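MEDIA RELEASE
For immediate release

Games and puzzles library to open its doors in Tredwood this December

Tredwood families, share houses, classrooms and anyone with a free evening will soon be able to borrow a board game as easily as a paperback. Girkemen, the lending library for games and puzzles, is opening its second branch in the old Drendau furniture showroom on Station Street, with a collection of 4,000 titles ready to go on day one.

The new branch follows a busy first few years at Tuhumury, where members borrow everything from wooden jigsaws to sprawling strategy games that take over the dining table for a weekend. Tredwood locals have been making the drive across to Tuhumury for a long while now, and we are thrilled to be coming to them instead!

"We kept seeing Tredwood addresses on the membership forms," said Girkemen founder Izzati Oei. "There was one family who used to come over every second Saturday with an esky and make a day of it. They were the first people I rang when we signed the lease."

Membership costs $39 a year for a household, whatever its size, and covers both branches. Members can take home three games and two puzzles at a time for up to four weeks. Anything borrowed in Tredwood can be returned in Tuhumury and the other way round.

The showroom's big front windows have been kept, along with the timber floor (sanded back and looking lovely). Long tables run down the middle of the room for people who want to try a game before they borrow it, and a quieter area at the back has armchairs, good lamps and the jigsaws. There is a ramp from the car park and a wide aisle between all the shelves.

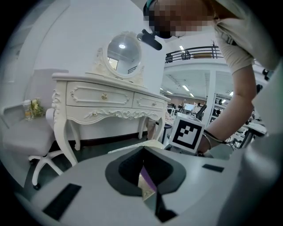 A hand reaches down near a white cube printed with a black and white pattern.

Branch manager Uyên Giáp has spent the winter cataloguing the collection, right down to the spare dice and the sand timers. Each box carries a card on the inside of the lid listing what should be in it, how long a game usually takes and the youngest age it suits.

"People feel terrible when they lose a piece, and they really needn't," she said. "Tell us which one and we'll look in the spares drawers. I love those drawers. I could talk about them all day."

Learn-to-play sessions will be held every Monday at 6.30 pm. Each one runs for 90 minutes and covers a single game from the first shuffle to the final score, with a new title every week. The opening program leans towards cooperative games, and there will be a mahjong table for beginners and rusty players alike. Sessions are free for members and $5 for visitors, tea and biscuits included.

Girkemen is also taking donations ahead of the opening. Games in good nick with all their pieces are welcome, and incomplete sets are happily accepted for spares - just pop a note in the box saying what's missing. Donations can be left at the Tuhumury branch during opening hours. Please don't leave boxes outside overnight, as the possums have been into them before.

Memberships for the Tredwood branch can be taken out now at the Tuhumury counter, or in person at Tredwood from opening day. Existing members don't need to do anything - their cards will work at both branches.

Media enquiries and interview requests: Uyên Giáp, branch manager, Girkemen Tredwood. Izzati Oei is also available for interview, mornings preferred.

ENDS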